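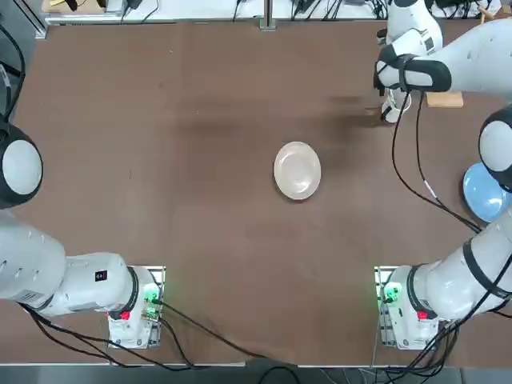 The Osmont kitchen scale measures up to 2,000 grams and must be set to zero before each weighing session. Place the scale on a level, rigid surface and keep it away from fans and open windows. Any container used for weighing should stand alone with clear space on all sides, as the round off-white plate does on the brown tabletop. A container that touches a wall, a cord or another dish gives a low reading.

## 4. Setting the tare

1. Press **ON** and wait for the display to show `0`.
2. Center the empty container on the platform.
3. Press **TARE**. The display returns to `0` after 4 seconds.
4. Add the food and read the weight when the digits stop flashing.

**Note:** The weight of the container counts toward the 2,000-gram limit. The scale stores up to 9 container weights; see "Saved Containers."

**Caution:** Do not press **TARE** while a hand is resting on the platform. If `Err` appears, remove the load, turn the scale off and repeat from step 1.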